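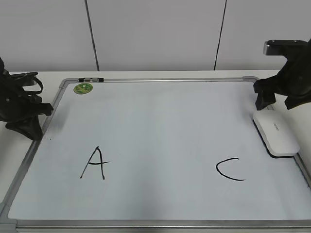
What will visitors be shown when they come to the open day?
Two robot arms working side by side at a table, with a member of staff at the controls and another beside the visitors to take questions. Each group stays for one full demonstration and may then speak with the staff.

Speaker notes: The Narnar Open Day, welcome and briefing talk
Speaker: Kathleen Lenihan, Public Programs
Technical questions to: Noura Haddad, Robotics Laboratory
Venue: Plonthorpe Centre, lecture room, then the laboratory

Opening

Good morning, and welcome to the Plonthorpe Centre. My name is Kathleen Lenihan and I am responsible for public programs. On behalf of the Centre I thank you for coming, and in particular those who have travelled from Girkthorpe on the early coach.

(Pause. Allow latecomers to be seated. Point out the exits at the front and rear of the room, and the accessible washroom beside the lift.)

The Centre first opened its laboratory to the public in February, on a trial basis. Interest was greater than we had planned for, and the Director agreed that a second open day should be held on 17th September. We expect around 500 visitors over the course of the day. You are the first of them.

Slide 2: What the laboratory does

The laboratory studies how robot arms can carry out ordinary tasks at a table. The program is called Narnar. It deals with the handling of everyday objects: picking them up, moving them, and putting them down where they are wanted. The demonstration this morning uses a whiteboard, an eraser and two letters in black marker, an A and a C.

Members of the public often ask why the laboratory does not begin with something more ambitious. Wiping a board is a demanding task for a machine. The eraser must be gripped firmly enough that it does not slip and pressed down with an even force. Too little pressure leaves the ink behind. Too much can push the board along the table. The arm must also be told, or must learn, where the writing is and when the job is finished.

(If the group is mainly school students, ask them how they know when a board is clean. Take two or three answers.)

Slide 3: The board and the table

The whiteboard is laid flat on the table for this work. Those of you who teach will be used to a board on a wall, and we are sometimes asked about the difference. Dr. Haddad's group intends to study upright boards in the next stage of the program. For the present, a flat board allows both arms to approach from the sides, and visitors can follow the work from the viewing line.

The letters stand well apart, with clear board between them. The wide gap means that one letter can be dealt with while the other is left alone. Visitors may wish to watch for this during the demonstration. A request to remove only the C is harder to carry out properly than a request to clean the whole surface.

Please also look at the surface itself when you reach the laboratory. It carries faint grey smudges. A person wiping a board will generally accept a little haze and move on, and the laboratory has had to decide how much haze a robot may be allowed to accept. The current standard is that no letter may be readable from the viewing line. Staff will be pleased to hear your views on whether that is strict enough.

Slide 4: Two arms

One gripper works from the left of the board and one from the right. The eraser begins on the right-hand side. Co-ordinating the two arms takes up a good part of the group's time. They must not collide, and neither should lean over the part of the board the other is using.

(Refer detailed questions about the control software to Noura Haddad. The software partner is Šťastný. Please check the pronunciation with Noura before the first session.)

Slide 5: Arrangements for the visit

Groups will be limited to 20 people. Each demonstration lasts 14 minutes, including questions. Your group colour is printed on your badge, and your guide will call you forward by colour.

While in the laboratory, we ask that you:

Remain behind the yellow line on the floor at all times.
Keep bags and coats on the racks outside the door.
Hold the hands of young children.
Turn off the flash on phones and cameras.

Staff may stop the arms at any point during a session. A stop is a routine matter and the guide will explain what is happening. If an arm drops the eraser, please leave it where it falls. A member of staff will collect it.

Visitors who would prefer not to enter the laboratory may remain here, where a recorded demonstration will be shown on the screen. The commentary is captioned.

Slide 6: Questions received in advance

Several schools have asked whether students may write on the board. They may do so at the final session only. Names should be given to the guide before lunch, and the marker will be supplied.

A visitor from Girkthorpe asked whether the Centre offers work placements. Forms are available at the front desk, and applications are considered twice a year.

(Take questions from the floor. Allow five minutes. Repeat each question into the microphone for the benefit of those at the back.)

Close

Thank you for your attention. Would those with green badges please make their way to the rear doors, where Dr. Haddad is waiting. All other groups may remain seated until called. Tea and coffee are available in the foyer.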